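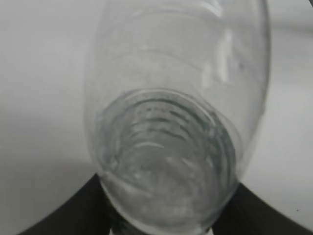 Clear bottles are the ones our people still pick by hand, one visitor said at the Tekemex open day in Brudby, and a machine that could take over even part of that job would be worth the drive.

BRUDBY, 2025-08-19 — Tekemex opened its Brudby workshop to customers, suppliers and neighbors for a day of live demonstrations of Iker, its robot cell for handling empty plastic containers. Iker is built for recycling plants, refill stations and small bottling lines, where containers come in at all angles and often without a cap or label.

The demonstrations used transparent bottles. Clear plastic is hard for a camera to pick out, above all on a pale surface, where the edges of the bottle nearly disappear. Iker uses a small camera mounted close to the gripper, so the view gets closer as the arm does. The two black fingers take hold of the bottle at the neck. The threads there show up as darker rings even when the rest of the bottle is hard to see, and the software looks for them first.

Visitors came through in small groups. Each group watched a full cycle at normal working speed, then a second one slowed down with the camera picture shown on a screen beside the cell. Groups were then invited to put bottles down in any position they liked. Bottles were laid on their sides, stood upright, tipped against each other and, in one group, placed upside down on their necks. The operator left the settings alone between groups.

Iker does not get every bottle. When the gripper closes on nothing, or when the camera loses the neck on the way in, the arm backs off and tries again from another side. After 3 tries it leaves the bottle and moves on, and the bottle goes to a tray for a person to deal with. Visitors saw this happen several times during the day. Badly crushed bottles remain the hardest, and Tekemex does not yet recommend the cell for lines where most of the material arrives flattened.

In the run-up to the open day, the workshop put the cell through a trial of 3,045 picks using bottles collected locally. The trial was used to set the finger pressure and to choose the finger material. Too much pressure folds a thin neck, and too little lets the bottle turn in the grip. The results will be shared on request with plants considering a test installation.

The fingers were made by Cuypers, which has supplied gripper parts to Tekemex since the first version of the cell. They have a matte surface to cut down on reflections in the camera picture. A worn pair can be changed with a hand tool while the arm is parked. Cuypers brought a bench display of earlier finger shapes, including two that were dropped after testing — one too wide to fit between bottles lying close together, the other too soft to last.

Much of the discussion at the bench was about cleaning. Bottles arrive at a plant with liquid left in them, and several visitors asked what happens when it runs down over the gripper. The joints on the current version are covered and the fingers can be wiped down in place. The camera window needs to be wiped at each shift change, more often on sticky material. A version with an air nozzle for the window is being worked on and was not part of the demonstration.

Visitors also asked about floor space and staffing. The cell shown in Brudby stands on a frame that can be moved with a pallet jack and runs from an ordinary wall supply. It is meant to work beside people who sort by hand, with a fence on the open sides. One trained operator can look after it along with other duties. Operator training takes 32 hours, split between the workshop and the customer's own site.

Plants that want to try the cell on their own material can send a sample of bottles to the workshop. Samples should be sent as they come off the line, unwashed and with caps left as they are. Tekemex will run the sample and return a short report with video. There is no charge for the first sample.

The next open day is planned for April and will cover jars and tubs as well as bottles. Places are limited by the size of the workshop, and groups should book ahead through the Tekemex front desk in Brudby.

About Tekemex
Tekemex designs and builds handling equipment for recycling and refill operations. Its workshop and test area are in Brudby.

Press contact
Tekemex press office, Brudby. Photos and video of the Iker cell are available on request.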